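Encyclopedia > Materials and finishes > Matte black

Matte black

Matte black is a black surface finish with little or no shine. Light falling on it is scattered in many directions, so there are no clear reflections. Also called flat black, dead black or (in older paint lists) drop black, though that last one is strictly a pigment. Used on stoves, cameras, tools, cars, furniture, kitchen taps.

Terms

Makers don't agree on the words. "Matt" is the usual British spelling, "matte" is common in product names everywhere. Satin and eggshell blacks have a bit more shine and are often sold as matte. Gloss is measured with a small meter held against the surface, normally at an angle of 60 degrees. Low reading, flat finish. The Raltness paint catalogue lists 14 blacks, 4 of them under the matte heading, the rest spread over satin, semi and full gloss.

How it is made

Paint. A flatting agent is mixed in, usually fine silica, which leaves the dried film slightly rough. Too much and the film goes chalky and marks easily. Stirring matters – the agent sinks to the bottom of the tin and the first coat comes out shinier than the last.

Powder coating. Dry powder is sprayed on to metal and baked. Tough, even, cheap in large batches. Fine textured powders hide scratches better than smooth ones.

Anodising. For aluminium only. The metal is blasted or etched first, then anodised, dyed black and sealed. Thin layer, so sizes hardly change. Dye can fade towards purple or brown in strong sun.

Chemical blacking. For steel. A thin oxide layer, normaly oiled afterwards, poor against rust if left dry.

Moulded plastic. Colour goes all the way through, usually from carbon black. The flat look comes from the texture of the mould. Worn spots turn shiny with handling, as on old keyboards.

Use on machinery

Early factory machines were often painted black, later grey and green took over. Black came back with small electronic goods and then spread to workshop equipment. Cuts glare near lamps and lenses. Dark housings also make small indicator lights easier to pick out. Drawbacks: dust shows, pale scratches show, and edges are hard to see in poor light, so moving parts are often marked in yellow as well.

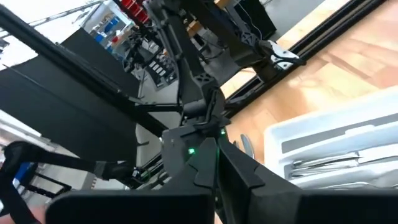

Use in the home

Cast iron stoves were blacked with graphite polish, rubbed in by hand, and this gave a soft grey sheen more than a true flat black. Stove paint replaced it in most houses. Trotier sold a brush-on stove black in flat tins, Van der Linden a spray version that needed two slow firings to harden, windows open. Matte black taps and door handles became popular in the 2010s. Rolteo's first range of black handles ran to 2,000 sets, powder coated over brass.

Care

Soft cloth, warm water, mild soap. No wax or polish – it fills the rough surface and leaves shiny patches that are very hard to get out. Scouring pads do the same by wearing it smooth. Greasy finger marks come off with a little diluted washing up liquid. Limescale on taps can be loosened with weak vinegar, but check the makers advice first, some coatings don't like acid.

See also

Gloss (optics)
Carbon black
Powder coating
Stove polish

Page last changed June 10, 2018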